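Who does the remembering at your place?

Our May reader survey is in, and 3086 of you had a go at it, which I'm still chuffed about! The question that set everyone off was the one about the mental load: who books the dentist, who knows the size of the kids' shoes, who notices the milk is nearly gone.

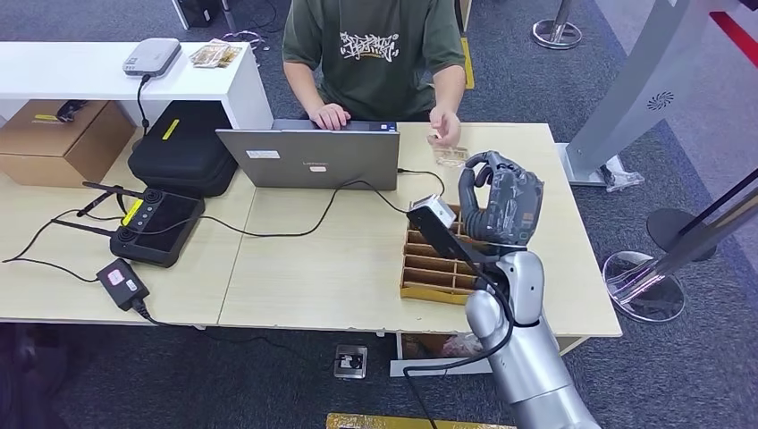
At our house it was me, every time, until Ngan-ling Yeh's column last spring talked me into handing over the whole school lunch business (shopping included) to my husband. The first fortnight was mostly crackers.
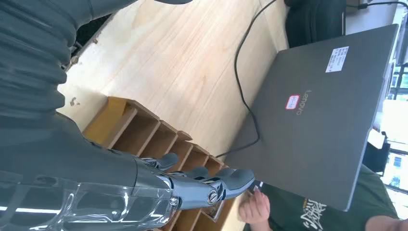

Plenty of you wrote about the apology you feel you owe when you stop doing a job. One reader in Gernholm hasn't ironed a shirt in 6 years and still feels guilty. I'd happily give the ironing to those shiny metal fingers, but the remembering is harder to pass on. Tell me how you've split yours, 100 words or so, and I'll run my favourites next month.

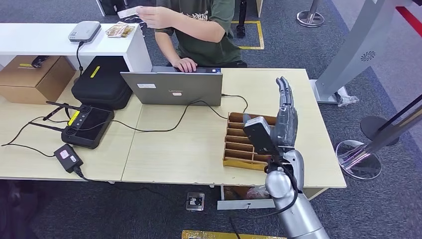
A laptop and a wooden sorting tray share the table.

Replies by 5 pm on the last day of the month, please!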